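Flolik Self Storage, Lonthorpe site: questions we get a lot

Last updated 2026-03-19

How big are the units?
Smallest is 14 square feet, basically a closet. Largest is 200. Most people moving out of a one-bedroom want something in between, ask at the desk.

Do I bring my own lock?
Yes. One lock per unit, yours, you keep the key. We don't hold spares. Lost key = we cut it, you pay for the cutting and a new lock. Combination locks fine too.

When can I get in?
6 am to 10 pm, every day incl. holidays. Gate code comes by text once your first payment clears. Don't share it please. 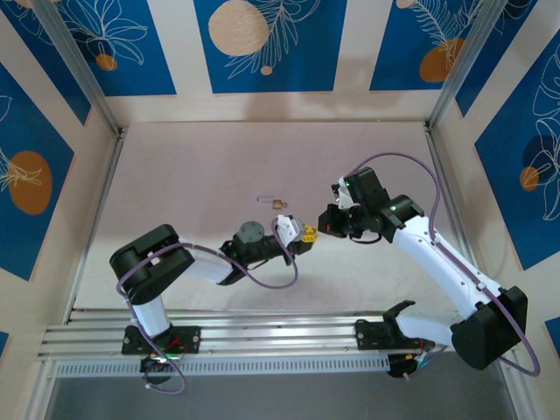 Small yellow object at the gripper tip.

What can't I store?
Food, plants, animals, gas cans, propane, paint thinner, fireworks, anything wet. Tires ok, max four. Mattresses need a cover. If your not sure, call first.

Is it heated?
Building A yes, building B no. B is cheaper for a reason. Vinyl records, guitars, photos: go with A.

How do I pay?
Card or bank transfer, monthly, same date you moved in. Cash only at the desk. Five days late and the gate code stops working. It comes back on by itself when you pay, can take an hour.

Can somebody else get into my unit?
Only if they're on the contract. Add up to two names, free, bring ID. We won't let in a brother or roommate on a phone call, sorry. 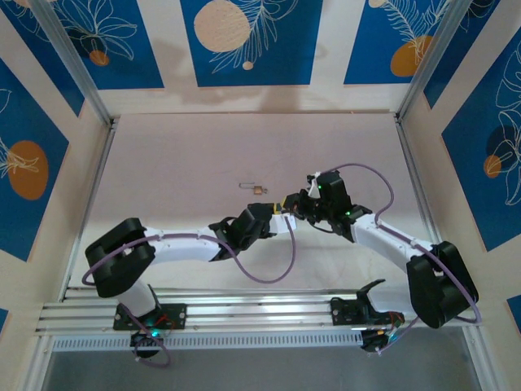
Farah Latuheru wrote in to say the shackle size should be on this page. She bought a thick one, it wouldn't go through the hasp, and she had to drive back to the store with a full van waiting.

Fair point. Shackle up to 3/8 inch, nothing thicker. Disc locks fit all the doors in A but only the newer doors in B.

How do I move out?
14 days notice, email is fine. Sweep it, take your lock off, done. Lock still on means you're still renting, even if its empty. Deposit goes back to the same card.

Do prices go up?
Once a year, in July. You get a letter first.

Do you sell boxes?
Yes, tape and covers too. Unused flat boxes can come back with the reciept.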